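The Gripper You Rent by the Month
Kelarard's handheld kit records chores for robots to learn from. A shop in Cloltgate has been putting it through the laundry.

By Fotis Michailidis

The case weighs more than it should. Inside are two handheld grippers, a charger, a pouch of spare jaw pads and a printed card with four steps on it. Kelarard, the company that makes the kit, sells no robot to go with it. What it rents out is a way of recording a person doing a job with the same kind of hand a robot would have, so that a robot can be trained on the recording later.

The kit costs 300 dollars a month, with a minimum of one month and a refundable deposit. That is cheap next to an arm, and it puts the kit within reach of small groups who have a task in mind and no budget for hardware. I spent most of October with one of them, a workshop in Cloltgate that wants a machine to fold towels, pillowcases and throws for guesthouses.

Panagiotis Politis runs the workshop. He used to fix commercial dryers, and he picked cloth as the first job after years of watching laundry staff fold by hand at the end of a shift.

"The washing is automatic, the drying is automatic, and then a person stands there until nine at night," he said. "I wanted to start with the part that keeps people late."

Setup takes 12 minutes if the software is already on your laptop, and a good deal longer if it isn't. The installer asked for a restart twice and lost my license key once. After that the grippers paired without trouble. You hold one in each hand, squeeze to close the jaws, and the position and grip are logged while you work. A short pull and a hold on the left trigger starts a new take. A double pull throws away the last one, and you will use it often.

The hard part is learning to do without your fingers. A person folding a towel slides a thumb under the edge, feels how many layers are there and smooths the top with a palm. With two clamps you pinch, lift, and find out afterward whether you picked up one layer or two. My first hour of takes was mostly thrown out. By the second afternoon I had stopped trying to fold the way I do at home and was taking corners, keeping some tension across the cloth and lowering it slowly. 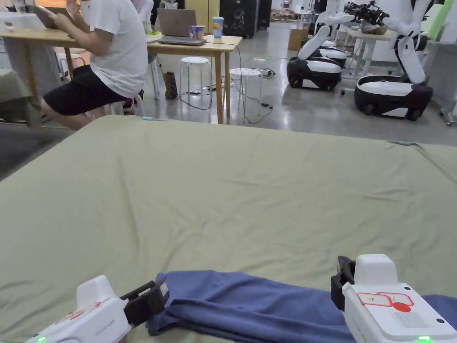 Politis has his operators work over a soft surface, and I came to prefer it. On a bare tabletop the lower jaw tends to knock before it gets under the fabric. Padding gives a little, so the tip can press down and come up with the edge. Kelarard's card says nothing on this, and the support desk told me only that the surface should be flat and well lit.

Comfort is fair. The grips suit a medium or large hand. One operator with small hands wrapped hers in tape and still found the trigger a reach. Wrists get tired before arms do, and the workshop switches people after 12 takes in a row. A battery charge lasted me through a morning but never a full day.

The software is plain. Takes appear in a list with a thumbnail and a length, and you mark each one keep or drop. There is no way to trim a take, so a good fold with a fumble at the end has to be kept whole or lost. Search works on file names only. Politis keeps his own spreadsheet of which cloth was used, which way it was folded and who did it, and he says he would give up half the other features to have that built in.

Export was the best part of the month. Files came out in a common format, with the two hands correctly lined up in time, and they opened in the workshop's training tools on the first try. An older kit Politis had on loan from Ultadstead, a rival supplier, drifted between left and right and had to be corrected by hand.

There are limits worth knowing before you sign. The jaws are wide and flat, which is right for cloth and boxes but poor for anything like a coin or a key. Narrow tips are listed at extra cost, and mine had an eight-week wait. Tracking also suffered near the big window at the front of the shop on bright days. We pulled the blind down and it settled.

Kelarard offers a second service under the name Bermúdez, in which its own staff record the task for you and send back sorted files. The workshop got a quote and turned it down. Politis felt his people would fold better than strangers would, and he wanted them to know how the recordings were made — he expects to need more every time a customer sends a new kind of linen.

For a team with one clear task and someone willing to keep good notes, the rental is fair value. For a team still deciding what to automate, a month goes by quickly, and the first week of it is spent learning to use the clamps. Politis has renewed through the winter. The fitted sheets are still in a bag by the door.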